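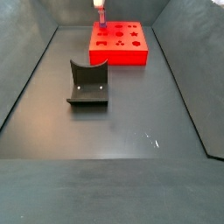 Ticket 552 – Shape sorter, pieces sticking and one that won't go in at all
Product: Lestach shape sorter, square block, red
Opened by: Odair Miranda
Status: Closed

Opening message

Hi there! I bought one of your square sorters in February for my niece, through the Abbasi shop, and we're having trouble with a couple of the pieces. The star goes in about halfway and then jams so tight I have to wiggle it out with both hands. The one shaped like a flower (or a hexagon, we argue over this at home) won't go in at all unless I lean on it, and I'm a grown man, so you can imagine how well it goes for a toddler.

Everything else is fine. The plain circle drops right through, the oval too, and the little one made of two small circles joined together is her favorite by a mile. I've tried turning the star to all its points, in case one of them is a hair longer than the rest, and it does seem a bit better one way around. Is that normal? Do I need to send it back?

Reply from Sonik Support

Thanks for writing, Odair. Before we swap anything, could you try a few things for us?

Wash the loose pieces in warm water with a drop of dish soap and dry them all the way, including the corners. Run a dry cotton swab around the inside of the star hole and the flower hole. Then try each piece both ways up. Please also tell us where the toy is kept when it isn't being played with.

Update from me, same evening

OK, so I did all of that. The swab came out of the flower hole with a gray fuzzy ring on it, and out of the star hole with something I'm pretty sure used to be banana. I'd wiped the top of the block plenty of times and never thought to go down inside the holes, so that one's on me.

After the cleaning:

Star – goes in now, still snug. Drops the last bit on its own if I let go.
Flower – goes in one way up, still sticks the other way up.
Three little circles in a triangle – no change, it was always fine.
Wide one with the notches – fine, but you do have to line the notches up and she has no patience for that.
Two linked squares with the round corners – fine.

As for where it lives, it's on the shelf over the radiator in the back room. I have a feeling I know what you're going to say about that.

Reply from Sonik Support

You guessed it! Please move it off the radiator shelf and leave the flower piece somewhere cool overnight, then try it again. If it still sticks, run your fingertip around the edge on the side that catches and tell us whether you feel a ridge.

Update from me, next day

Moved everything down to the toy bin in the hallway. The star is good now, no complaints. The flower is a little looser but it still catches, and yes, there's a ridge. You can barely see it, but you can feel it with a fingernail, a tiny raised line along one petal. I didn't sand it. I wanted to, but it goes in her mouth about as often as it goes in the block, and I didn't know what I'd be leaving behind on it.

I also checked the hole itself the same way and couldn't feel anything in there, so I think it's just the piece.

Reply from Sonik Support

Good call on not sanding. That sounds like a leftover molding line. We're sending you a new flower piece from Vurnalport, no charge, and you can throw the old one out. No need to return the block.

Update from me, 2024-03-05

New flower came in a padded envelope this morning. It goes in both ways up and all the way around, no leaning required – I sat on the kitchen floor and tried it every way I could think of before handing it over. She put it in the circle hole (well, she tried), got mad, then found the right one and clapped for herself.

One small thing for whoever writes the care sheet. It says "wipe clean" and that's all it says. Could you add a line about doing the inside of the holes? Also, if you sell spare pieces separately I'd take an extra oval, that's the one that rolls under the stove and I've already been after it with a broom handle 2 times.

You can close this out. Thanks for all the help!

Reply from Sonik Support

Closing now. We've passed the care sheet note along, and a spare oval is on its way to you too.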